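Chapter 5
What a Floor Plan Leaves Out

Most books on housing open with a floor plan and ask you to trust it. We would like you to hold off. A plan records walls, doors and windows, and it does so well. Whether people can live comfortably between those walls is a separate matter, and the evidence for the usual claims is thinner than the confident tone of the trade suggests.

Take the row houses at Droltlow, built in 1901 and praised ever since for their "generous" rooms. The word comes from the builder's own sales sheet. When the Maldonado survey went back to the street, it reached 54 households, and most complained of the same thing: doors that opened into the only spot where a bed would fit. Later writers kept the praise and dropped the complaint.

The survey has problems of its own. It asked leading questions, and it left out anyone who had moved away, so the unhappiest tenants may never have been heard. Treat its numbers with some care.

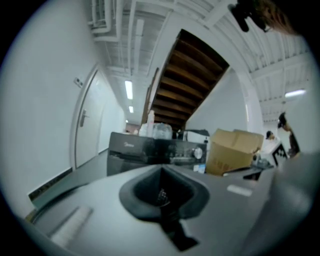
A second claim deserves the same treatment. White walls are said to make a small room feel larger. Perhaps they do, for a visitor who stays ten minutes. The studies usually cited tested people looking at drawings, and we know of only 2 that put anyone in a real room overnight. Neither found much.

In the pages that follow we compare Droltlow with the Meline apartments, where the plans look worse on paper and tenants stayed longer. Before reading on, write down which you would rather rent, and what you based the choice on.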